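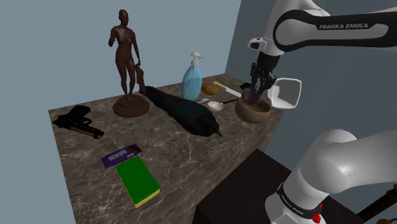 Une statuette brune et un oiseau noir couché sur une table à plateau marbré.

Le vide-maison, nouvel eldorado des appartements trop pleins ?

Le discours est rodé : vos bibelots dorment, ils valent de l'or, confiez-les-nous. Depuis octobre, Kasosus et Nadum se disputent les héritiers pressés, à coups d'estimations en ligne livrées en 2 minutes. On demande à voir.

Nous avons soumis les mêmes objets aux deux services. Pour un vase sans signature, Kasosus annonçait 90 euros, Nadum 35. Aucun n'a voulu expliquer sa méthode. Quant à la commission, elle se cache dans les conditions générales, après les frais de stockage, et s'ajoute à une « participation photo » dont personne n'avait parlé au téléphone.
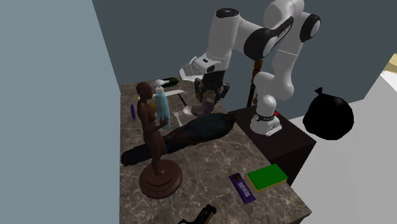

Chez Penrose, la salle des ventes fait de la résistance

La maison Penrose, elle, reçoit encore sur rendez-vous, rue Drundis. L'accueil est sec, le verdict aussi : la plupart des bronzes décoratifs qu'on lui apporte n'en sont pas, et les séries tardives se vendent mal. Elle prend pourtant plus de 5 semaines pour rendre un avis écrit, ce qui laisse aux familles tout le temps de céder au premier brocanteur venu. Reste la solution de garder la statuette de la grand-tante. Elle ne rapporte rien, mais les frais de dossier sont nuls.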